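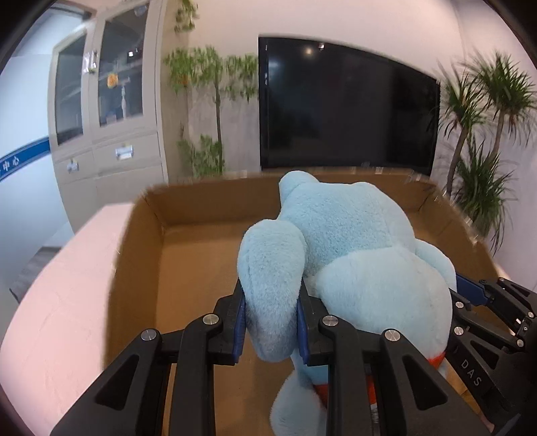
Hania Hand Gripper, pair

Hand-held parallel gripper for recording and practicing pick-up tasks. Sold as a kit of parts, or assembled and checked.
Made in small batches by Nivaldo Evangelista, Zorkell Workshop.

Status: kits in stock. Assembled pairs are made to order, next batch in October.

What it is

Hania is a gripper which you hold in your hand. You squeeze the trigger and two ribbed pads close on the object from both sides. The finger part is the same one I use on my small desk arm, the Rorum, so what the pads can hold in your hand they can normally hold also on the arm. This was my reason to build it. I wanted to test the fingers on many things at home without to program the arm each time, and after some months I used the hand version more than the arm.

Most people order a pair, one for each hand. With a single gripper you can pick up a block or a cup. With soft and big things, for example a plush toy in a carton, you will soon want the second one, to hold the body while the first one pulls a leg or an arm. Soft toys are my favorite test. The pile is slippery in one direction and not in the other, and the filling moves away from the pads when you press. If the linkage has play, you feel it immediately.

How it is built

Each jaw is carried by a linkage with two arms, so the pads stay parallel during the whole travel. The linkage parts are printed in black PETG. The outer arms have a triangular pocket to save weight. The pivots are steel shoulder screws with a nylon lock nut, and I ask you to please not replace them with normal screws, as the thread will eat the hole in one or two weeks.

The pads are cast in blue silicone with ribs across the gripping direction. They slide into a groove and can be changed without tools. In the first version the pads were glued, and it was a mistake which I repaired many times.

Technical data

Maximum opening: 65 mm
Pad height: 30 mm
Pivot screws: 8 per gripper
Printed parts: PETG, black
Pads: silicone, ribbed, blue, exchangeable
Trigger: left or right hand, the return spring can be moved to the other side
Mounting: two M3 threads on the top plate for your own camera or marker

There are no electronics in the basic gripper. An opening sensor can be fitted later, see Options.

What is in the kit

All printed parts for two grippers, cleaned and with the holes already reamed
Four pads and one spare pair
Shoulder screws, lock nuts and washers in a labeled bag
Two return springs, soft, and two return springs, medium
Hex key
Printed assembly sheet in English

You need also a small flat file and a drop of dry lubricant for the pivots. Please do not use oil, it goes to the pads.

Assembly notes

The sheet explains everything in order, but some points come back in the emails, so I write them also on this page.

Tighten each pivot until the arm does not move, then go back one quarter turn. The arm should fall by its own weight. If it stays where you put it, the pivot is too tight and you will feel tired in the hand very fast.

Mount the pads last. Both should touch over the full height when the jaws are closed. If they touch only at the tip, the two inner bars are probably exchanged left with right. They look almost equal, but one has a small notch.

Begin with the soft spring. The medium spring is for people with big hands or for heavy objects, and with plush it gives you less feeling for the grip.

After the first evening of use, check all the lock nuts one more time.

Working with soft objects

Take a limb or an ear at a place where there is filling on both sides. A seam directly below the pad is fine if it runs along the finger. When it goes across, the toy likes to rotate.

A carton makes the work more difficult than a free table, and I recommend to practice in one early. The walls limit the angle of your wrist, and the two grippers can touch each other near the side. Bring one from the front and the other from the side, then you have more space. Clean the pads with warm water and dish soap when fibers collect between the ribs.

Options

Opening sensor, with cable and small board, for one gripper
Pads in harder silicone, set of four
Top plate with Pimentel rail, for people who have already the Pimentel camera holder
Adapter ring to put the same fingers on the Rorum arm

Prices

Kit, pair: 57 euro
Assembled pair, spare pads and options: please write, the price depends on the batch.

Shipping is calculated with your address. I bring parcels to the post office every Wednesday.

Files

The drawings of the linkage are free for private use and for shared workshops. If your workshop has a printer, I can send only the screws, springs and pads. Print the arms flat, with four walls, and do not scale them. The holes are drawn a little too small with intention, and must be reamed after printing.

Known problems

In batch two the trigger can make a click near the closed position. It does not change the function. A new trigger is free, write me with your order name.

The harder pads leave a mark on very soft foam. For foam please stay with the standard pads.

Questions and orders: use the contact form of the Zorkell Workshop and write "Hania" in the subject. I answer normally in the evening.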